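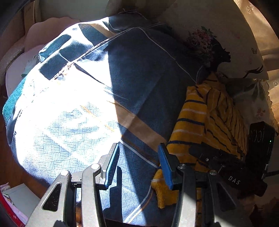 January 20, 2020

Notes on session rules for hand-held gripper recording, revised after the Skurnen trial.

1. Lighting. Direct sun on part of the work surface is allowed, but exposure is locked before the first grasp. On a dark cover the sunlit half goes nearly white while the shaded half still holds detail. If the garment lies across that boundary, move it fully to one side.

2. Fingertips. Both pads are wiped before every session and inspected for cuts. We replace them after 1460 grasps regardless of appearance. The Illau draft says 2000, but our pads lose grip on thin knits well before that.

3. Cable. It must leave the tool to the side and never pass between the jaws. Leave enough slack for a full wrist turn.

4. Fabric. Press down on a fold first, then close. Pinching a flat layer tends to pick up the bedding as well.

5. Episodes. One garment per episode, 360 frames minimum. Shorter ones are discarded and not padded. Of the 268 episodes in the trial, most rejects were for length.

6. Background. Household items stay where they are. Faces of residents are not recorded; printed faces on pillows or posters are fine.

Rule 2 is open for comment until the August revision.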